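Kistbridge: The Complete Series (2-Disc Collector's Set)

Home > Film & TV > Television > Superhero & Fantasy > Kistbridge

Format: Blu-ray
Discs: 2
Edition size: 497 numbered copies
Label: Risus Home Video
Region: Free
Price: $44.00
Availability: In stock, ships in two business days
Page updated 1/29/19

Overview

Kistbridge ran for a single season and followed Wiretti, a night-shift toll collector who puts on a mask and fights crime along one stretch of river. The show was made on a small budget and aired late in the evening, in a different time slot nearly every month. It was never released on disc during its run. Most fans have been watching it on home-recorded tapes ever since.

This set collects all 15 episodes in their original broadcast order. The transfers were made from the station's own master tapes. Risus did not try to turn it into something it wasn't. The picture is 4:3, the colors are a little soft, and the night scenes are still dark, but you can now see who is hitting whom.

About the show

Mireille Twal plays Wiretti. She was a stage actress with no screen credits when she was cast, and a lot of viewers wrote in to complain before the first episode had finished airing. By the middle of the season the letters had changed. Her Wiretti is tired, short-tempered and not very good at jumping off things, and that is most of the reason people still talk about the show.

The main villain is Mansour, a shipping boss who wants the bridge torn down. He appears in nine episodes and is only mentioned in the others. Gráinne Moriarty wrote all of the Mansour episodes and directed the last two. Fans argue about the ending, where Wiretti leaves the mask in the toll booth and goes home. Moriarty talks about that scene at length in her commentary.

What's in the set

Disc 1: Episodes 1-8
Disc 2: Episodes 9-15, plus bonus material

Bonus material

- Audio commentary by Gráinne Moriarty on "The Low Tide" and "Exact Change"
- Interview with Mireille Twal (22 minutes), recorded last June
- Unaired opening titles with the first version of the theme music
- Script pages for a second season that was never filmed
- Photo gallery, including costume tests

Packaging

The discs come in a clear case inside a hard slipcase. The slipcase number is stamped on the bottom edge. We can't take requests for specific numbers, so please don't put them in the order notes. A 24-page booklet is included, with an episode guide and a short essay on the costume, which was rebuilt partway through the season after the first mask cracked.

Technical details

Video: 1080p, 4:3 (pillarboxed)
Audio: English mono
Subtitles: English SDH
Running time: 11 hours 20 minutes, not counting extras

Episode 6 has a short audio dropout near the end. It is on the master tape and is not a disc fault. Copies will not be replaced for this.
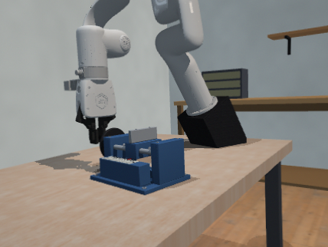
Shipping and returns

Orders go out in a padded box by tracked mail. US shipping is $4.50 for the first set and $1 for each one after that. International rates are shown at checkout. The limit is two sets per customer.

Unopened sets can be returned within 30 days. If a disc won't play, email us with your order number and the name of your player and we will send a new disc. Small dents on the slipcase are not covered, but let us know if the box arrived crushed and we will sort something out.

Customer questions

Is this the same version that was shown at conventions?
No. The convention screenings used a shortened cut of the first two episodes. This set has the full-length versions.

Will there be a DVD edition?
Risus has no plans for one. If that changes it will be listed on the Kistbridge page.

Does it include the crossover special?
No. The special was made by another company and the rights are separate.

Can I get the booklet on its own?
Not at the moment. There may be a few spare copies once the sets have sold out - join the mailing list if you want to hear about them.

Related items

Kistbridge: Original Score (CD)
Wiretti enamel pin
Kistbridge toll booth poster, 18 x 24 in.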